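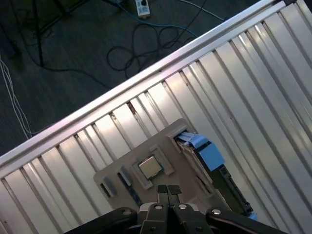 The Arm Took the Boring Part. Then What?

Been putting off writing this one. February was a mess, two people out sick, and the arm at station 7 went live in the middle of it. So, quick thoughts before the next shift.

For anyone new to my rants: I work the bench at Joltwood. Boards, trays, chips, connectors, ribbon. Small stuff, all day. For years the job was hands. Your hands, a lamp, a stool that never sat level. Now a gripper shares the work, two fingers with dark pads on the tips, and the rest of us are supposed to have an opinion about it.

Mine is mixed. Sorry.

The good first. My wrists. I did chip handling for 11 years and I've got the brace to show for it. Pick up, line up, set down, don't breathe on it. Anybody who tells you that is craft and we should fight to keep it has not done it past lunch. Let the machine have it. I mean that.

What bugs me is everything around it. When the arm came in, management talked about "freeing people up." Freed up for what? Took weeks to get an answer. Turns out watching. You stand there and watch for a tray sitting wrong or a bit of tape folded somewhere it shouldn't be. Watching is harder than doing. Your hands are idle and your head can't be. I go home more tired than I used to and I can't point to one thing I made.

And the talk is gone. Used to be six of us close enough to argue about supper. Now we're spread out, one to a station, and you don't chat across a moving arm. That never shows up on a chart. Output does.

Yichen Fu, who trains new people on our side, put it to me like this: the arm knows where the chip goes, it doesn't know when something is off. A person who has seated 2000 of them by hand can feel a bad one coming. Where does the next person get that feeling, if they start out as a watcher? I asked him what he tells the new hires. He has them do 30 by hand before they're allowed near the controls. His own rule, not the company's. It should be the companys.

My cousin is over at Varnon and they went the other way. Bench people were in the room before anything got bolted down. They picked which steps to hand off. They kept the ones they liked! Same kind of work, same kind of machine, and she doesnt dread her shift. So don't tell me it's just how it goes.

What I'd ask for isn't much. Pay the watching like the skilled job it is. Rotate people off it, two hours tops. Keep a hand bench open so the know-how stays in the building. And ask us before the next one shows up, since there's a next one coming, Tastau has already been by to measure the floor.

I'm not scared of the arm. I'd like a say in where it goes. Break's over, more when I get a minute.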